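Werksbesuch bei Herlow: Was sich am Packtisch ändert

Donnerstag, 2. Oktober 2025

Herlow verschickt Geschirr und Küchenbedarf an Gastronomiebetriebe und an den Einzelhandel. Am Standort arbeiten 320 Menschen, ein gutes Drittel davon in Kommissionierung, Rücknahme und Verpackung. Wir waren mit elf Leuten aus dem Arbeitskreis Logistik angemeldet, neun kamen. Treffpunkt war der Besuchereingang an der Rückseite, Parken auf Feld C. Sicherheitsschuhe musste man selbst mitbringen, Westen gab es an der Pforte.

Geführt hat uns Tharushi Bepari, die im Betrieb die Umstellung der Rücknahme leitet. Sie kam vor sechs Jahren als Packerin und kennt die Plätze, die jetzt umgebaut werden, aus eigener Arbeit. Der Rundgang begann im Wareneingang. Mietgeschirr kommt in Kisten zurück, wird gespült und muss danach geprüft, sortiert und wieder eingestellt werden. An einem normalen Tag sind das 800 Kisten, nach Feiertagen mehr. Die Spülstraße läuft seit Jahren ohne große Eingriffe. Die Arbeit dahinter ist Handarbeit: Tasse aufnehmen, drehen, auf Risse und Ränder sehen, in den richtigen Ständer setzen.

Seit Juni gibt es dafür neben den Handplätzen einen Versuchsbereich. Zwei Roboterarme an einem gemeinsamen Tisch sollen lernen, Becher und Tassen zu greifen und in Halter zu setzen oder wieder herauszunehmen. Die Tischfläche ist mit Packpapier bezogen und mit dunkelblauem Klebeband in Felder geteilt. Das Band klebt die Frühschicht selbst, wenn es sich löst. Die Felder helfen beim Aufstellen der Teile, damit die Ausgangslage von Durchgang zu Durchgang wechselt und man sie trotzdem eintragen kann. 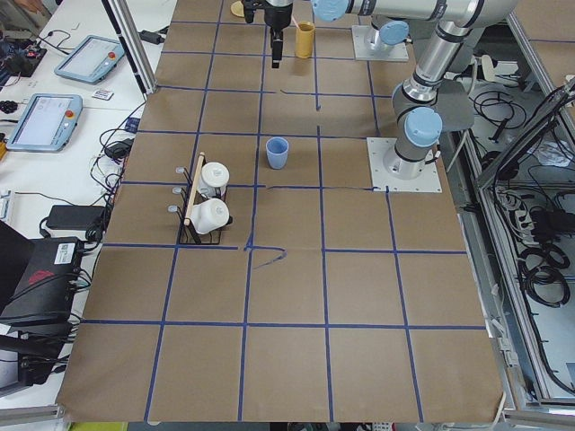 Für den Versuch wurden drei Beschäftigte aus der Rücknahme freigestellt, zunächst für je zwei Tage in der Woche. Sie stellen die Teile auf, bedienen die Handgeräte und schreiben mit, was schiefgeht. Im August standen 772 Durchgänge im Protokoll, im September waren es weniger, weil ein Greifer getauscht werden musste. Bei 459 der Durchgänge aus dem August brauchte niemand einzugreifen. Frau Bepari nannte das einen brauchbaren Anfang, für den Schichtbetrieb reicht es nicht. Ein geübter Mensch sortiert einen Ständer in der Zeit, in der die Arme zwei Tassen bewegen.

Auf die Frage nach den Arbeitsplätzen gab es eine klare Antwort. Bis Ende nächsten Jahres gilt eine Vereinbarung mit dem Betriebsrat, nach der wegen der Anlage niemand gekündigt wird. Was danach kommt, ist offen. Frei werdende Stellen in der Rücknahme werden zurzeit nur befristet besetzt, und das kam bei den Kolleginnen, mit denen wir in der Pause gesprochen haben, nicht gut an. Eine von ihnen sagte, das Drehen der Tassen gehe nach acht Stunden ins Handgelenk und sie gebe es gern ab. Sorgen macht ihr die Eingruppierung. Wer die Arme bedient, bekommt bisher eine Zulage, aber keine höhere Lohngruppe. Darüber wird noch verhandelt.

Die Software für die Lagerplätze stammt von Colteck und muss für den neuen Bereich angepasst werden. Einen Termin gibt es dafür nicht.

Zum Schluss waren wir im Versand. Dort laufen seit zwei Jahren Kartonaufrichter, die Umstellung gilt als abgeschlossen. Die Kantine hatte leider schon zu, Kaffee gab es im Schulungsraum.

Der nächste Besuch geht zu Ledesma. Anmeldung wie immer über die Liste, höchstens zwölf Plätze.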